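Hauswirtschaft, Blatt 5: Frontlader beladen

Die Trommel bleibt oben eine Handbreit frei. Dunkle Sachen kommen zusammen in eine Ladung, Helles wartet auf den nächsten Gang. Taschen leeren, Reißverschlüsse schließen, Dunkles auf links drehen.
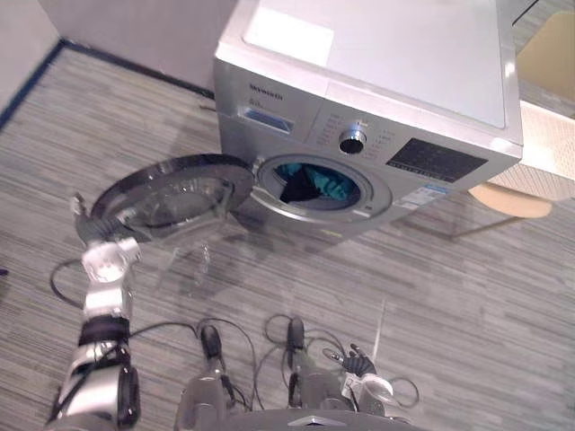

Ida Teuber fragte an dieser Stelle, ob man die Gummimanschette vor jedem Waschgang prüfen müsse. Ja - einmal mit den Fingern durch die Falte, dort bleiben Socken und Münzen hängen. Danach die Tür zudrücken, bis sie einrastet.

Waschmittel nach Wasserhärte dosieren, Programm wählen, starten. Nach dem Waschen Tür und Schublade offen lassen.

Aufgabe bis Juli: Pflegeetiketten von fünf Kleidungsstücken abschreiben.

Verwandte Blätter
Blatt 4: Wäsche sortieren
Blatt 6: Flecken vorbehandeln
Wäscheraum Prorkum: Hausordnung

20 Kommentare - 151 Mal geteilt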